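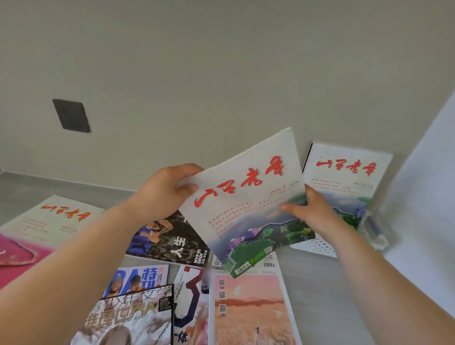 Kerkent county desk wrote back at 9:40 to say the absentee lookup tool is telling voters their party is "2", and would we please stop it.

**Status:** open, again

- Confirmed. Anyone who changed registration before the Lurel primary sees a code where the party name should be. So far 400 records. One voter asked if 2 was the new centrist thing.
- Cleared the cache. Nothing changed - it never does, but the form wants it ticked.
- Imrie precinct is fine. Oton precinct is not. Both load from the same file, so that was a cheerful half hour.
- Found it: Oton's export has an extra column for "unaffiliated, requests ballot", which pushes everything after it one to the right.
- Remapped the column and reran some 2000 rows on the test copy. Party names are back.

Kerkent wants it live before the Monday deadline. The change needs sign-off from the clerk's office, whose ticket system is down. I have opened a ticket about that.

**Next:** call them on the phone, like it's a campaign.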